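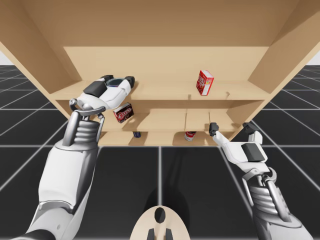 # Checking Web Services from Two Places: Project Report

Sudheer Suvarna and Jingyi Xie
Submitted 25th March

## 1. Background

When a website does not open, the user has one simple question: is it only me, or is it down for everybody? Many free pages try to answer this. They send one request to the site and show a green or red result. In our first semester we used such pages often, and we noticed that two of them could give opposite answers in the same minute. We wanted to understand why, and to build a small checker of our own.

Our checker is called Vakness. It is written in Python and stores its results in SQLite. The page with the graphs is plain HTML, which is made again after every round of checks.

## 2. What the program does

Vakness has a list of 12 web addresses. Every 300 seconds it sends a GET request to each of them and saves four values: the time, the status code, the response time in milliseconds, and the name of the machine which made the check. If no answer arrives in 60 seconds, the check is saved as a timeout.

We ran it on two machines. The first one, Kondico, is an old desktop computer in the student hall, connected by the hall network. The second one, Kurian, is a small rented server in another city. Both use the same code and the same list, and Kurian collects the results of both.

At the beginning we had only one rule: if the status code is not 200, the service is down. This rule was too simple. One of the addresses always answers with a redirect, and another gives 403 to any client which does not look like a browser. Our first graph showed this second site as down for the whole of November, although we were using it every day to read the course notes. So we changed the rule and made three states:

- **up** – any answer from 200 to 399
- **unclear** – any answer from 400 to 499
- **down** – any answer of 500 or more, a timeout, or a DNS error

## 3. Results

After we removed the rounds in which one machine was switched off, we had 112 cases in which at least one machine reported "down". We put them in groups by hand, reading the saved error text for each.

The largest group was the one where Kondico reported "down" and Kurian reported "up" for the same address. When we looked closer, most of these cases came in blocks, with all the addresses failing in the same round. This was the hall network and had nothing to do with the sites. We then added a control address, the router of the hall. If the router does not answer, the round is marked as "no data" and the graph has a grey gap.

The cases where both machines agreed were fewer and easier to explain. The longest belonged to Cirnden, the booking site for the sports rooms, and a notice about maintenance was on its front page the next morning.

Response time was harder to use than we expected. Kurian is faster for nearly every address, but in the evening the values from Kondico become very uneven. We show the median for each hour, as the mean was pulled up too much by single slow answers.

## 4. Problems

The clocks of the two machines were not the same. Kondico was slowly falling behind, and for a while we compared rounds which did not belong together. Jingyi found this when a timeout seemed to end before it started. We installed time synchronisation and repeated that part of the measurement.

The database was also locked sometimes, when the page was being made while new results were arriving. Sudheer solved this with write-ahead logging and a short retry.

## 5. Further work

Two places are still not enough to say "down for everybody". With a third machine we could use a majority vote, and a single bad network would do less harm. We would also like to check that a page contains some expected words, because a site can answer with 200 and show only an error message. The code for this is half ready – it works for pages in English, but it has trouble with other character encodings.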